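27/07/2018, Raveck bench notebook

Marjorie Lambert and I finally sat down and wrote out the house rules for the two-arm cell, and I have to say it was a nicer afternoon than I'd feared (she brought the good coffee). Speed stays capped at 300 mm/s whenever anyone is inside the tape, and whoever holds the stop button does nothing else, please!

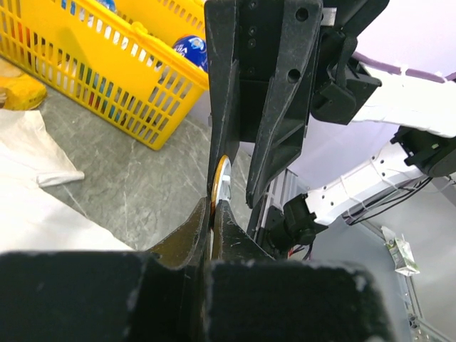

We went back and forth on grip force for small round parts and settled on starting at 10 N, going up only after a note in this book. Wipe the finger pads before each run, and check them for wear every 1000 cycles. Cables get tied back along the links before power goes on, both arms, even for a quick test.

Still to do: ask Delacroix for the newer brake sheet.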